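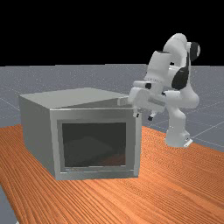
*The simulated work cell: white arm, grey microwave-style box and wooden tabletop.*

**For release: 2019-10-14**

We've put off buying a robot arm for longer than I'd like to admit, so I'm very pleased to say that Trilgate is going ahead — and that we're doing the planning on a screen before we spend the big money on the bench.

The project is called Ferkia. It's our plan for a small automated test room at the Bellar site, where we check doors, handles and hinges on kitchen appliances for the firms that make them. At the moment people do that work by hand, opening and shutting the same door over and over, and I've done enough shifts of it myself to know how dull it gets by the middle of the afternoon!

Over the summer we looked at 31 quotes for arms, grippers, tables, guarding and all the bits that go between them. Some were very good. A few left out the installation altogether, which I only spotted on the second read (always read the notes at the back). What none of them could tell us was how much room the arm would need once there was a box in front of it, and that turned out to be the question holding up everything else. So in May we started building the cell as a simulation, with one arm, one table and one appliance, and we've been moving things about in it ever since.

It has already changed the shopping list. We had pencilled in a wider table for every station, and we've now gone back to our suppliers to ask for prices on two sizes. We've also asked for the gripper to be quoted separately from the arm, so that we can swap one without paying for the other. I do wish we'd thought of that at the start.

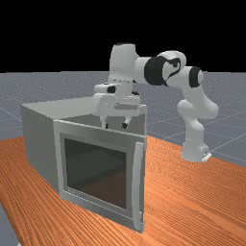
## What we're buying, and when

The budget covers 4 stations. We won't be ordering them all at once. The first goes into the Gallagher room, our old packing area on the ground floor, and the other three follow only when the first has been running long enough for us to trust the numbers. I know that sounds slow — some of my colleagues have told me so — but I'd sooner have one station that earns its keep than a row of them under dust sheets.

For the first station we've set aside money for:

- the arm and its base plate
- one gripper, plus a spare set of fingers
- the table and fixings
- guarding and an emergency stop
- training for everyone on the test team
- a year's servicing

Training is the line I fought hardest for. In our first draft it was lumped in with "other", and it was the first thing to be trimmed when the total came out too high. It now has its own line and it's staying there.

## The trial

Before we sign the order, we'll run 123 door trials in the simulation, using different box positions and different starting points for the arm. We'll write down the ones that go wrong as well as the ones that go right, and the results will go to every supplier still on our list. After delivery, the first 100 trials on the real station will be run with a member of the test team standing by. If the two sets of results don't look much alike, we'll stop and find out why before any more money goes out.

No test jobs are being cancelled while all this goes on. Customers with work booked at Bellar will see the same dates and the same prices, and we'll write to you well ahead of any change to how your products are tested.

## For suppliers

We're still open to quotes for tables and guarding. Please price installation and delivery as separate lines, tell us how long your spares stay in stock, and give us the full footprint with the arm stretched out as well as folded. A plain drawing is fine. Quotes should be marked "Ferkia" and sent to the purchasing desk at Trilgate, who can also send you our table measurements and the floor plan of the Gallagher room.

**Ends**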